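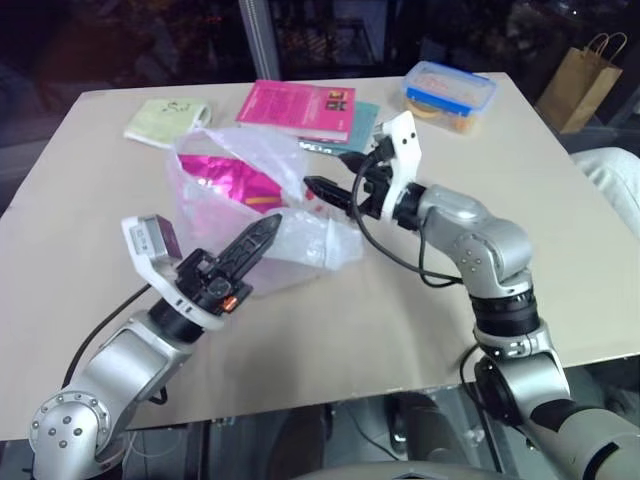
A clear plastic bag at the table.

Ellalwood Seed Swap: your questions

What is the seed swap?
It's our winter get-together for anyone who grows things, or would like to. You bring seed you've saved (or bought and never sown, we've all got a drawer of those), put it on the tables, and go home with something you've never tried. Last year 2,934 packets changed hands, which still makes me grin when I see it written down!

When is it?
Mon 22 December, doors at ten, finishing at three. The bean tables go quickest, so come in the morning if you're after something climbing.

Do I have to bring seed to take seed?
Not at all. If it's your first year, come empty-handed and take home a handful of packets. Next winter you'll have your own to share, and that is the best bit.

What does it cost?
£2 on the door, children free. Tea is included. Cake isn't, but the cake is very good.

How should I pack my seed?
Small paper envelopes are ideal. Write the name of the plant, the variety if you know it, and the year you saved it. Please make sure everything is properly dry first. Peas and beans should be hard enough that a fingernail won't mark them. Big seed can come in a jar or a bag and we'll have spare envelopes for dividing it up.

I don't know what variety mine is. Can I still bring it?
Yes please! Write down whatever you do know: "tall yellow tomato, grown on a south wall, ripe by August" is far more use than a blank packet. Some of our favourites started out like that. The runner bean everyone calls Odoi came in with only that one word on the envelope and we have never traced it, but it crops and crops.

Is there anything you can't take?
Shop-bought F1 hybrids are fine in their sealed packets, but please don't save seed from them for the swap, as the plants won't come true. The same goes for squash and courgettes unless you pollinated them by hand, because they cross with everything in sight. Potatoes and garlic we leave to the spring plant sale.

How old can seed be?
Parsnip and onion really want to be this year's. Tomatoes will happily go for four or five years, and lettuce sits somewhere in between. If you aren't sure, put ten seeds on damp kitchen paper somewhere warm and see how many come up.

Are there any talks?
Two this year. Natalina Fabbri is doing winter salads at eleven, with tasting, and she's bringing the bitter red chicory she calls Stindatitz. Wendell Oyelaran follows at one with saving tomato seed, the smelly fermenting method and all. I went last time and came home and did it the same evening.

Can I get a list of what's coming?
We had 239 varieties listed last year and the new list goes up on the noticeboard in the week before. It's never complete. People turn up with surprises under their coats.

Is there parking?
A little, behind the hall. The Kutent Lane car park is a five-minute walk and much easier. The hall has level access and an accessible loo.

Can I bring the children?
Do! There's a sowing corner with pots of compost and pea seed for growing shoots on a windowsill, so wear something you don't mind getting mucky.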